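Coiling and Storing a Power Strip Cord

Written by Kiprono Were
Last updated Sunday, November 24, 2024

This procedure covers power strips with a fixed cord, stored on a shelf or in a bin between uses. It does not apply to retractable reels or to cords with a damaged jacket. Damaged cords should be taken out of service and not coiled at all.

What you need

A clear table at least as long as the strip
One hook-and-loop tie, 6 inches or longer
A dry cloth
A tag or a strip of masking tape for marking

Before you start

Switch the strip off if it has a switch. Unplug it at the wall first, then remove anything plugged into the sockets. Grip the plug body when pulling, never the cord.

Lay the strip on the table with the sockets facing up. Look for brown marks around the sockets, cracks in the housing and bent blades on the plug. Run the full length of the cord through your fingers and feel for nicks or flat spots. Check the point where the cord enters the housing with extra care. Any fault here means the strip goes to disposal.

Wipe the housing and the cord with the dry cloth. Do not use spray cleaner on the socket face.

Removing tangles

1. Leave the strip flat and find the plug end.
2. Spread the loops out sideways until each crossing is visible.
3. Pass the plug back through the crossings one at a time. Do not pull on a loop to tighten it, even slightly.
4. Work toward the housing until the cord lies in a single line.
5. If the cord still twists, hold it up near the housing and let the plug hang free until it stops turning.

Coiling

Start at the housing. Leave a hand's width of cord straight before the first bend, then form loops roughly a foot across. Make the first loop overhand. For the second, turn the wrist inward so the cord passes under itself. Alternate the two to the end of the cord. Loops made all in the same direction add a twist each time, and the cord will spring open when the tie is removed.

Close the tie around the coil at a point opposite the plug. It should hold the loops together without denting the jacket. Do not wrap the cord around the housing.

Storage

Place the coil next to the strip or on top of it, with no bend at the cord entry. Mark the tag with the cord length and the date of the check. Store indoors, off the floor, with nothing heavy on top. Strips kept in a bin should lie in no more than 2 layers.

Repeat the check every January and whenever a strip comes back from a loan.

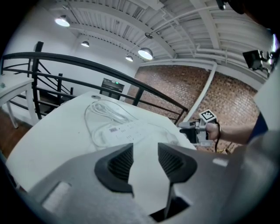
White power strip and cord on the table, before untangling.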